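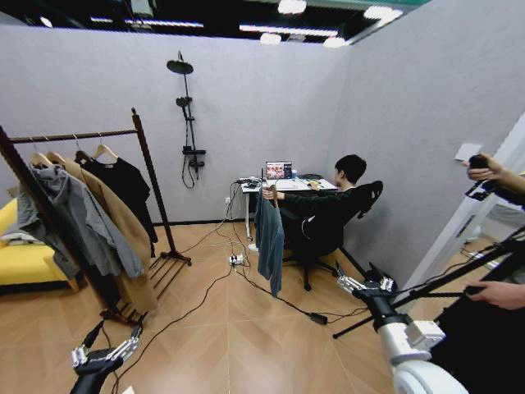
Garment work in the test room: both grippers in view, clothing rack to the left, power cables still on the floor.

Kuvell twin-arm kit, reviewed after five weeks

Price as tested: 610 per arm, without power supply
Supplied: joint modules, link tubes, wrist units, two-finger grippers, base clamps, Eketti control board, printed manual
Not supplied: mast, camera, network switch, cable sleeving, anything to stand it on
Built at: Udar shared workshop, assembly bay and test room

The kit comes in two cartons, one per arm, and the cartons are not marked left and right. The arms are mirrored at the shoulder only. It is possible to assemble the wrong shoulder on the wrong base and not find out until the first homing run, when the arm drives into its own stop. We did this. The part numbers are moulded on the inside face of the casting, where they disappear once the cover is on. Write them on the outside in pencil before starting.

Contents and finish

Castings are clean. The tubes were cut square and deburred, and the bearings were already pressed in. Fasteners are bagged by stage, and the bag for stage 5 (elbow to forearm) was one screw short in one carton: 26 where the parts list gives 27. The missing size is a common one and the workshop had it. Kuvell answered our message the next day and posted a replacement bag, which arrived after the arm was finished.

The covers are held on by small screws going directly into plastic. They will stand being removed a few times. Ours have been off more often than that and two of the holes have been drilled out and fitted with inserts. Brass inserts from the factory would add very little to the cost.

Assembly

The manual allows a weekend for both arms. The first arm took one person all of Sunday and two evenings. The second took less than half of that. The drawings are good and the text beside them is poor: torque figures are given for the shoulder and base and omitted for the wrist, and the order of steps for the forearm has the cable going through after the end plate is fixed. It can't be done in that order. Fit the cable, then the plate.

Tools needed beyond those listed: a long-reach hex driver, circlip pliers, and a small torque screwdriver. The listed tools include a soft mallet that we found no use for.

The base clamp fits a table edge or a flat steel plate. On a table with thin legs the whole assembly rocks when the arm stops at full reach, and the position error from the rocking is larger than anything the joints contribute. We moved to a weighted stand. Anyone planning to clamp these arms to an ordinary desk should budget for something heavier, or set the acceleration limit low and accept slow work.

Wiring

This is the weakest part of the kit. Each arm has its own supply lead, its own data lead and a separate stop circuit, and all of them leave the base at the same point in the same direction. There is no strain relief apart from a slot for a cable tie. With two arms, a laptop and a camera, the number of leads on the floor becomes a trip hazard at once. A power strip in the middle of the room is not a good answer and we have had to use one. The leads supplied are all black and carry no labels. Coloured tape at both ends fixed that for the price of the tape.

The proper arrangement is a single trunk from the base, in sleeving, run along the wall to a fixed outlet. That needs leads longer than those supplied. Kuvell sells an extension set. We made our own.

The connectors themselves are sound. They lock, they are keyed, and none has worked loose.

Control board

The Eketti board is the same one sold separately for small gantries, with different firmware. It starts quickly and recovers cleanly from a stop. Status lights are on the underside, so with the board mounted as shown in the manual they face the table. We mounted ours upside down.

Configuration is by a text file. A graphical tool is provided, and it writes the same file, but it also reorders the entries and throws away comments. Keep a copy before opening it. Joint limits are stored in two places, and the board uses whichever is tighter without saying which one it has used. An afternoon was lost to this.

Control from a handheld unit works well enough for moving the arms to a starting pose. The sticks are coarse near centre, and setting the dead zone to the second-lowest value is an improvement. The manual describes a scaling option for fine movement that was missing from the firmware we received. It came with an update in the fourth week.

Grippers

The two-finger grippers are the best thing in the box. The fingers are metal, slim at the tip, and open evenly on both sides. Grip force is set in steps and repeats well from one day to the next. On rigid objects (bottles, blocks, hand tools up to a moderate weight) there is little to complain about.

Cloth is another matter, and cloth was the reason for buying the kit. The job we wanted was taking a garment from a rail or from a person's hand, carrying it across, and laying it down without a twist. Bare metal tips slip on smooth linings. They hold a knitted cuff firmly and a shirt front hardly at all. Raising the force helps until the fabric begins to mark. We tried three tip coverings:

Silicone tube, slit and slipped over the finger. Good grip, but it rolls off when the finger is dragged along a table.
Heat-shrink. Stays on. Too smooth to be worth fitting.
Thin rubber sheet glued on and trimmed. The best of the three. Replace it when the edges lift.

A heavy coat on a hanger is easier than a light top without one, as the hanger gives the fingers something stiff to close on. Picking the hanger by its hook was more reliable than picking it by the shoulder. Long garments swing after a stop and need a pause before the next movement. The software has no setting for this, so we added a wait.

Handing over from a person to the gripper went better than expected when the person kept still and the cloth hung straight down. When the cloth was held out at an angle, the gripper often closed on a single fold near the edge and let go again on lifting.

Wrist

The wrist has enough rotation for this sort of work. Its housing is bulky, and in low approaches it touches the surface before the fingers do. A Vasylenko spacer between wrist and gripper cures this at the cost of some payload. It bolts straight on, and the screws supplied with it are the right length, a thing that can't be said of the Kuvell screws for the same joint, which bottom out before they clamp. Use a washer.

There is slight play in the last joint on one arm and none on the other. Kuvell says the amount we measured is within tolerance. It makes no difference with cloth. It would for anyone placing small parts.

Noise and heat

The shoulder modules whine while holding a pose. In a small room with hard floor tiles it is noticeable, and people working at a desk nearby have asked for the arms to be parked when idle. Parked with brakes on they are silent. The base gets warm after an hour of continuous movement and stays there.

Camera and mast

The kit has mounting holes for a mast between the arms and no mast. Any square aluminium section of the right size will do. A wide lens placed high covers the working area and both grippers, and straight lines bend near the sides, so calibration should be done with the target moved out to the corners as well as the middle. The calibration routine supplied expects a narrower lens. It will accept wide images, report success and give poor figures at the edges. We use another routine and paste the numbers into the configuration file.

Ceiling lights caused more trouble than the lens did. Automatic exposure hunts when a dark garment passes close to the camera. Fixed exposure, set with the room lights on, is steadier.

Safety

Both arms stop when either stop circuit opens. That is correct and it was wired correctly out of the box. The stop buttons have short leads, so a person standing at the far side of the room can't reach one. Extend at least one of them. The speed limit for working near people is off by default and should be on by default. It is set in the configuration file under a heading that has nothing to do with safety.

Points for

Grippers, connectors, machining, recovery after a stop, spare parts sold singly

Points against

Wiring layout, unlabelled leads, cover screws, forearm instructions, wrist screws too long, no mast, configuration tool

Rating: 3.5 out of 5

The rating would be half a point higher with sleeving in the carton and a corrected page for the forearm. Kuvell has said a revised manual is due in February. The wrist screws are unchanged in the current batch, so order the washers with the kit.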